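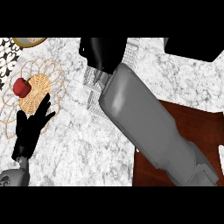
4. Changes in the work of the kitchen staff

4.1 Setting and tasks

The study was carried out in the central kitchen of Herkard, which prepares cold meals for offices and two schools. Before the automation, all steps of the fruit and salad line were done by hand. In May the company began to use a two-armed robot, delivered by Plarnora, for picking up single pieces of fruit and placing them at the cutting station. The cutting itself, the grating and the final check stayed with the staff.

The motions of the robot are first prepared in simulation and only then moved to the real line. Figure 3 shows one moment from such a simulated task. The fingers of the left hand are spread close to a red apple on a round woven mat, while the right arm reaches over the counter and partly hides a box grater. The simulated counter does not copy the one at Herkard. It was taken from a set of home kitchens, and the staff noticed this at once when the task was shown to them. Several of them asked why the robot should learn in a kitchen where nobody works for money. We consider this question important and return to it in Section 4.3.

Figure 3. Simulated pick-up task with two arms, used in the preparation of the fruit line.

4.2 Who does what after the change

We collected 279 written shift notes and compared them with the notes from the same line before the robot. The most visible difference concerns waiting. In the older notes, waiting is mentioned mainly in connection with late deliveries. In the newer notes, 132 entries mention waiting for the robot, for example when a fruit has rolled and must be put back by hand. The workers did not describe this waiting as rest. They wrote that they had to keep looking at the arms and could not begin another task, so the time was lost for them in both ways.

A second difference concerns the knowledge of the material. Workers with long experience sort fruit while they pick it up, and they feel a soft place before they see it. When the robot does the picking, the sorting moves to a later point, to the person with the knife. That person now has two duties under the same time limit. The shift plan was changed for this reason after seven weeks, and one more place was opened at the cutting station. The management had expected to need fewer places there.

Not all reports were negative. Workers with pain in the shoulder or wrist wrote that the end of the shift had become easier. Some younger workers liked to be asked for advice by the engineers, and two of them applied for a training course at Hirano, the firm which maintains the line.

4.3 The place of the staff in the simulation work

The planning software, Cokico, was run for 1000 simulated trials before the first day of use. The results were discussed between the engineers and the management, but the kitchen staff saw them only afterwards. In the group talks the workers named several conditions which in their opinion were missing from the trials: fruit from the cold room with water on the skin, tools left by a colleague in a hurry, and a person reaching across the counter from the other side. The last of these was named in every group.

We do not claim that including these conditions would have removed the waiting described above. Our data do not allow such a conclusion. The notes show, however, that the staff could name the difficult situations early and in simple words, and that there was no fixed way to bring these words into the preparation of the tasks. In the following section we describe how the weekly meeting on the line was changed to include this step, and which of the proposals were taken over by the engineers.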